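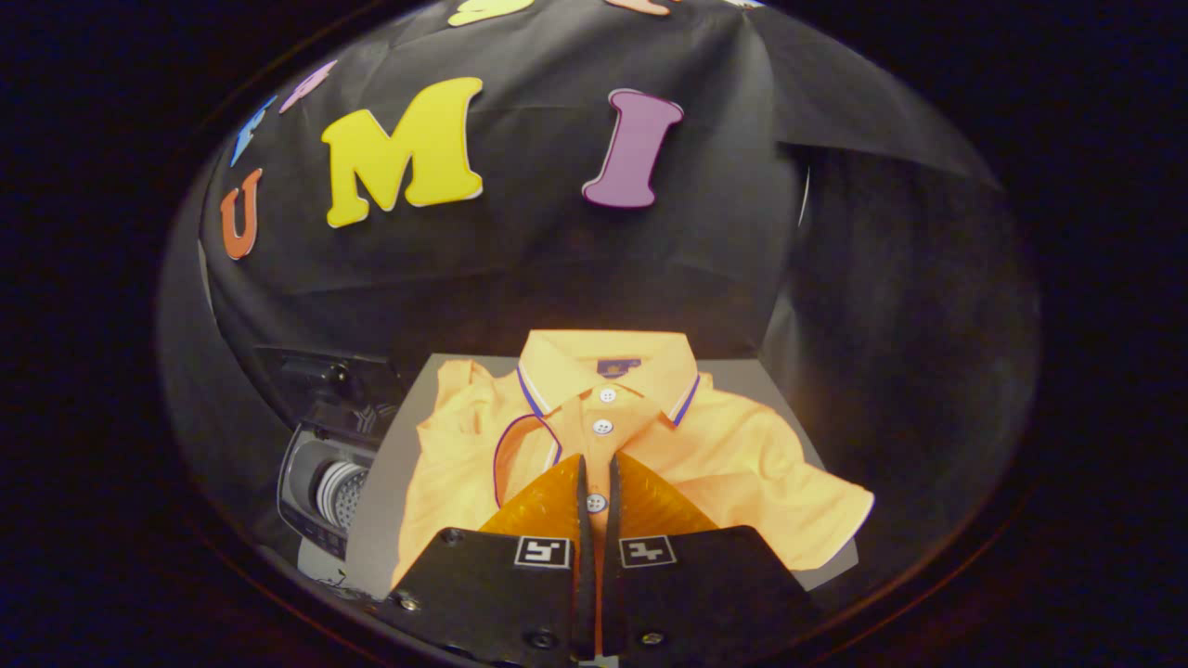

Section 7: Faults during garment handling

1 May 2021
By Merike Priedītis

This section covers faults in which the hand-held gripper loses its grip on a garment, snags it, or loses track of its own position. It applies to the Nitley two-finger gripper when used on a folding station. For first assembly, charging and pairing, see Section 2. For the folding arm, see the separate Trastitz arm manual.

CAUTION: Keep fingertips, hair, lanyards and loose sleeves out of the gap between the two fingers. The pads are soft but the plates behind them are rigid and will pinch. Release the trigger before reaching towards the pads.

7.1 What to do first

Whatever the fault, do these steps in order before you try to clear it.

1. Stop moving the gripper. Do not pull back.
2. Release the trigger and let the fingers open by themselves.
3. Press Pause on the station screen. The status light turns amber.
4. If a garment is caught, leave it lying on the board and read 7.3.
5. Write down the fault code, if there is one, and the number of the recording in progress.

Do not press Discard at this stage. A recording that contains a fault is still needed for the fault report, and once discarded it cannot be brought back.

7.2 Garment slips out of the pads

The gripper closes on the cloth but the cloth slides out when the tool is lifted. Thin knitted fabric and shirt fronts are the usual cases.

1. Open the fingers fully and switch the gripper off at the handle.
2. Look at both pads in good light. The textured face should be even from edge to edge. Shiny patches mean the texture has worn down.
3. Wipe each pad with a lint-free cloth dampened with plain water. Do not use alcohol or screen cleaner, which harden the pad.
4. Leave the pads to dry in the air before switching on again.
5. Switch on, close the fingers with nothing between them, and check that the pads meet evenly along their length.
6. Try again on a flat, single layer of cloth.

If the pads meet at one end only, a finger plate has shifted. Slacken the screws on that finger by half a turn, square the plate against its stop, and tighten them again by hand. Do not use a powered driver.

If the cloth still slips, fit new pads. Always change both pads together. A new pad opposite a worn one pulls the cloth sideways and gives the same fault again within a few shifts.

7.3 Button, placket or label caught between the pads (code 419)

Code 419 is shown when the fingers stop before reaching the closing distance set for the garment. On polo shirts and other garments with a buttoned placket, the most common cause is a button sitting in the gap between the pads.

CAUTION: Do not squeeze the trigger harder to get past code 419. The motor will try to close against the button. Buttons have broken this way and pieces have been thrown up from the board. Wear eye protection when clearing this fault.

1. Carry out the steps in 7.1.
2. With the fingers open, hold the garment flat with your free hand, well clear of the pads.
3. Lift the gripper straight up. If the cloth lifts with it, stop and lower it again.
4. Where a thread has hooked on the edge of a pad, switch off at the handle and free the thread with the plastic pick supplied. Never use a blade.
5. Check the button and the stitching around it. Take the garment out of use if the button is cracked or loose.
6. Check both pads for cuts. A cut pad must be changed even if it is still holding.
7. Clear the code by holding Pause until the light turns green.

To avoid the fault, close on the placket between two buttons, or take hold of the cloth to one side of it. When smoothing a shirt front, press with the pads open and lift before each new stroke. Dragging the pads down the placket will find every button on the way.

7.4 Marker not found

Each finger carries a square black-and-white marker. The station uses the two markers to work out how far apart the fingers are. If either one is hidden or dirty, the finger distance on the screen freezes or jumps, and the arm may later copy a movement that was never made.

1. Check that no cloth is lying over a marker. Sleeves and collars are the usual culprits.
2. Wipe the face of the marker with a dry cloth.
3. Look for lifted corners. Replace a lifted marker; do not glue it back.
4. Fit the left marker to the left finger and the right marker to the right. The patterns are different and cannot be swapped.
5. Open and close the fingers slowly and watch the distance on the screen. It should change smoothly in both directions.

NOTE: Straighten the backdrop before starting again if it has been knocked. Any letters or shapes fixed to it should stay where they were when the station was set up. Moving them part-way through a batch can cause the position of the gripper to drift. If one falls off, end the batch and run the set-up check in Section 4.

7.5 Incident at the Botha laundry site

The cautions in 7.3 were rewritten after a fault on station 2 at the Botha site. The operator, Thulani Pretorius, had code 419 on a polo shirt and closed the trigger again to clear it. A button split and a fragment struck his cheek. He was not badly hurt. The recording, number 3258, had been discarded before anyone asked for it, so the closing force at that moment is not known.

Jagadeesh Kamath examined the gripper and found a cut across one pad and a bent finger plate. The software then in use allowed the trigger to override the code. From version 20 onwards it does not, and the fingers stay open until the code is cleared by hand. Stations on an earlier version must be updated before they are used on any garment with buttons.

7.6 When to stop using the gripper

Switch off, unplug the charger and attach the red tag if:

- the fingers close when the trigger has not been touched
- the fingers do not open when the trigger is released
- a finger plate is bent or has a loose screw that will not tighten
- the handle is hot, or smells of burning
- code 419 comes back with nothing between the pads

Send the tagged gripper to Plusotis Service, marked for Thandeka Dlamini, with the fault report and both old pads in the bag provided. Spare pads, markers and picks are listed in Section 9.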